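Plistholm Residence Hall
Shared Kitchens: Frequently Asked Questions

Updated February 1, 2024

Who may use the shared kitchens?
The kitchens on the second and fourth floors are open to all registered residents of Plistholm. Guests may use a kitchen only when a resident is present. Non-resident students attending evening courses should use the cafe in the Dandness Building.

What are the opening hours?
Both kitchens are open from 6:00 a.m. to 11:00 p.m. daily. The fourth-floor kitchen closes for cleaning on the first morning of each month and reopens at noon.

What equipment is supplied?
Each kitchen has two ranges, a microwave oven, a dish rack, and a basic set of pots, pans, plates, and flatware. Cooking forks, turners, and ladles are kept in the drawer to the left of the sink. Sharp knives are not supplied. Residents who bring their own must take them back to their rooms after use.

May I take utensils to my room?
No. All supplied items must remain in the kitchen. The fourth-floor kitchen lost 44 pieces of flatware last year, and the cost of replacing them was charged to the floor's activity fund.

May I store my own utensils in the kitchen?
Yes, in your assigned cupboard. Items left in the common drawers are treated as shared property. Mark your belongings with your room number.

Which items may go in the dishwasher?
Only the second-floor kitchen has a dishwasher. Plates, glasses, and all-metal flatware may be washed in it. The following must be washed by hand:
Utensils with wooden handles
Cutting boards
Nonstick pans
Plastic trays

How should wooden-handled utensils be washed?
Wash them in warm water with a small amount of dish soap, paying attention to the area where the wood meets the metal and to the rivets, where food tends to collect. Do not leave them to soak. Dry them with a towel and let them air out before they go back in the drawer.

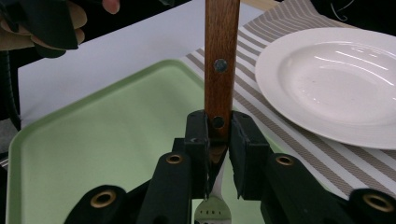

Handles that have become rough or pale may be rubbed with food-grade mineral oil, available on request at the front desk. Apply a thin coat, leave it overnight, and wipe off any excess. Cooking oil should not be used, as it turns sticky and develops an odor.

What should I do if a handle is loose or cracked?
Stop using the item and bring it to the front desk during office hours. Do not attempt to glue it. Replacements are ordered through Ahmadpour Supply and normally arrive within 2 weeks.

Are the trays for food or for carrying?
For carrying and for sorting clean flatware. Trays should not be placed on a range or in the microwave oven.

Will the kitchens be renovated?
The second-floor kitchen will close for new countertops in March. Residents of that floor will have use of the fourth-floor kitchen and the Zulthorpe Annex.

Whom do I contact with other questions?
Write to Joonas Hämäläinen, Residential Services, Room 400, or leave a note at the front desk.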